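Saturday was supposed to be the day I recorded the whole October episode. It became the day I sorted microphone stands, and I'm still kind of proud of it.

Some background for the newer readers. The podcast has been going for 13 episodes now, and over that time I have turned into a person who owns a lot of stands. I didn't set out to! It started with one mic and one short stand that I bought off Gumaro Maldonado when he moved to Robles, and then Araceli wanted to come on as a guest, so I needed a second one, and then she brought her sister (hi, Zyanya!) and we ended up with three people leaning over two mics like we were warming our hands at a fire. After that I just kept saying yes whenever anybody offered me gear.

So the gear lived in a tote. One big tote, everything in together, legs tangled up with cables tangled up with clips. Every time I wanted to record I'd pull on one thing and four other things came with it. I once spent most of an evening hunting for a clip that was already on a stand. It was on the stand the entire time, under a T-shirt.

Jacinto Jaramillo, who edits the show and has more patience than I do, finally told me he would stop driving over unless he could sit down and find a mic waiting for him. Fair enough. So I tipped out the tote and started setting everything up to see what I really had.

My plan was to sort by height, and that lasted maybe ten minutes. Height is a terrible way to sort stands because half of them change height. What worked a lot better was sorting by what's on the bottom and then by what's on the top:

- **Round heavy bases.** These are the desk ones. They stay put when somebody bumps the table, and with Araceli somebody always bumps the table. They're also murder to carry, so I want them on the lowest shelf.
- **Folding legs.** Much lighter, they go in the bag when we record at someone else's place. Spread the legs all the way out or the thing will slowly lie down in the middle of your sentence.
- **Clips.** The regular kind that a handheld mic slides into. I keep these on the stands now – loose clips vanish in my house.
- **Shock mounts.** The round cradles with the elastic. I used to think they were mostly for looks, and then Jacinto made me listen to the same minute with and without one while he drummed his fingers on the desk. I don't think that anymore.

And then there are the colors. I know black mics sound the same as any other color, please don't write to me. But when Jacinto calls from the other room to say somebody's level is low, "it's the orange one" is so much faster than "it's the one on the left, no, your left." Everybody has a color now and everybody is weirdly loyal to it. Melquiades Xolalpa came on to talk about bees for one single episode and still asks if anyone has been using his.

The music stand was Zyanya's idea. She plays viola, she had a spare, and she was sick of hearing me shuffle paper. My notes go on it now and my elbows have the table to themselves.

The desk stands, the folding one, a good part of the lineup and the orange mic in its clip:
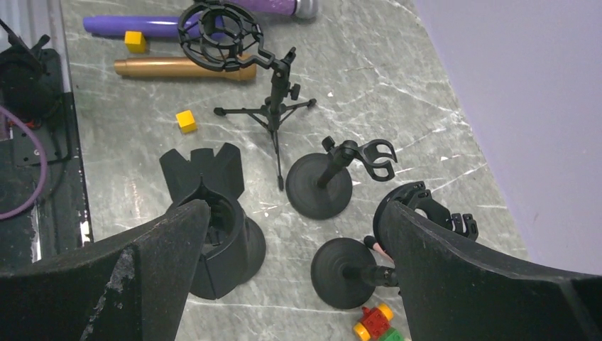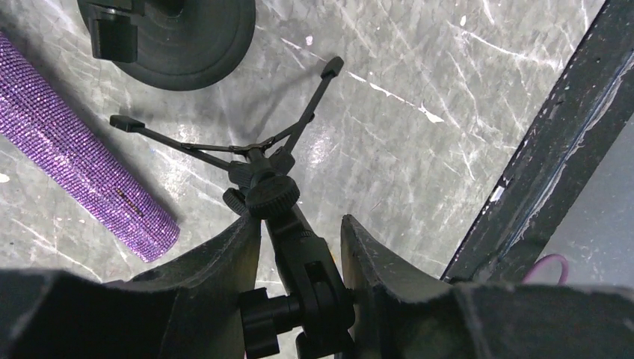
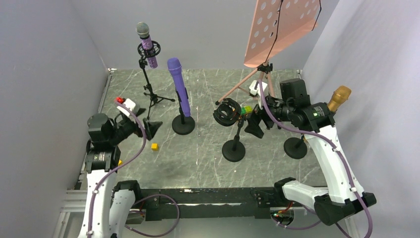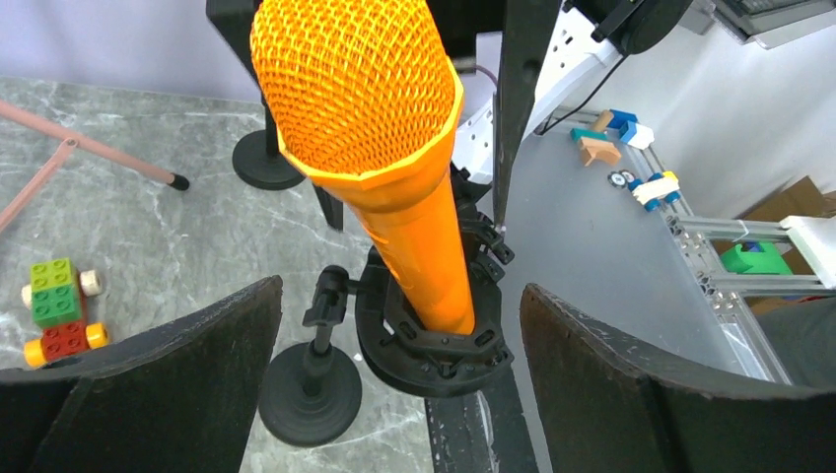 Once I could see it all standing up I made some decisions, and I've mostly stuck to them. Two desk stands stay out all the time, one for me and one for whoever is visiting. The others go on the Studska shelf in the hall closet, heavy ones at the bottom. The folding stuff has its own bag with a luggage tag on it, and the tag says STANDS, in case I get any ideas about putting a sweater in there.

I also tightened every knob I could find. A few were so loose that I'm amazed we never lost a mic in the middle of an interview. If you have stands at home go do this tonight, it takes no time, just don't crank them down like you're changing a tire. I did that to a plastic one last year and got to hear it crack.

Still on my list: shorter cables (why did I buy such long ones?), a second shelf if Studska still makes them in that width, and somewhere to put the headphones that isn't the doorknob. Jacinto is coming back next Saturday and we'll record the October episode then, the one about the old Selside ferry. Araceli has already called dibs on the purple mic.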